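October, notebook 2 – tidying small parts, aka the chore everyone says is solved

Y. Ayala, started 9:35 am

Ute asked again at lunch if the thing can "just clean up the bench" yet. Short answer no. Longer answer below so I can stop repeating it in the hallway.

Task is dumb simple on paper. Open organizer, eight compartments, put stuff in, shut lid. My mother does it with buttons while on the phone. Wegener policy does pick OK, place so-so, lid is where it all goes to hell. See-through gray plastic on a white table – depth is garbage, walls come and go.

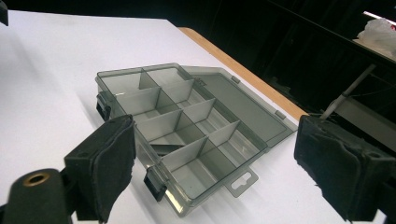 Loose divider is a problem of its own. A person sees one tilted and stands it up without thinking. Policy treats it as floor and sets parts on top of it. Need demos where it gets fixed first, not just the clean starts. Latches: two of them, both want a push and a snap, and we have no real force signal. Ute thinks pad wear matters more than I do. She may be right, swap pads before the next batch and compare.

Counts so far: 2,547 demos in the Fetska set, around 80 of them with a full lid close. Thats nowhere near enough.

Slim bars are easier. Grab by the ends, keep level, don't squeeze.
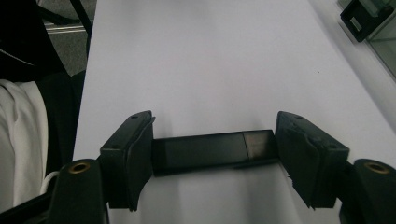 Black bar held end to end, two-finger grip, over the white table.

Vasbridge wants a yes/no on "household ready". Telling them no for lids, maybe for sorting into open bins.

To do:
– 35 more divider starts
– ask Ute abuot matte spray on a spare box
– new pads, both fingers
– rerun place test on Flandwood checkpoint, old one got overwritten (me, sorry)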